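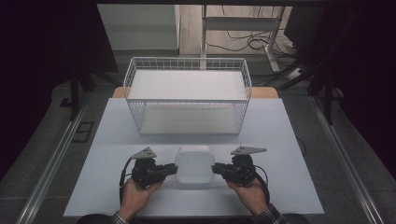
About Catley
Updated November, by the Catley shop office

Catley sells small storage goods for the home: wire baskets, bins, trays, drawer dividers and boxes with or without lids. We opened on Nelov Street with one room and a stockroom behind it. The shop now carries 416 items, and 158 of them are baskets of one kind or another.

Most of what we stock is plain and white or gray. Customers buy one basket for a shelf, then come back a year later wanting another to match, so we keep the same lines for as long as the makers will supply them. The Condivholm baskets have been on our shelves since the first week. They come in four depths and the grid is the same on all of them.

Before we take on a new basket we put it on a table and load it with the sort of things people keep at home. We look at whether a small box sits level on the bottom, whether corners catch on the wires, and how easy it is to get things back out. If we don't like it, we don't order it.

Our second room, on Stetsiuk Lane, is for larger pieces and returns. Returns are accepted for 200 days with a receipt. Scratched or bent items go on the discount shelf by the door.

We are closed on Thursday mornings for deliveries and open at 1 p.m. that day. Parking is behind the building. Orders can be picked up at either address, but please tell us which one when you order.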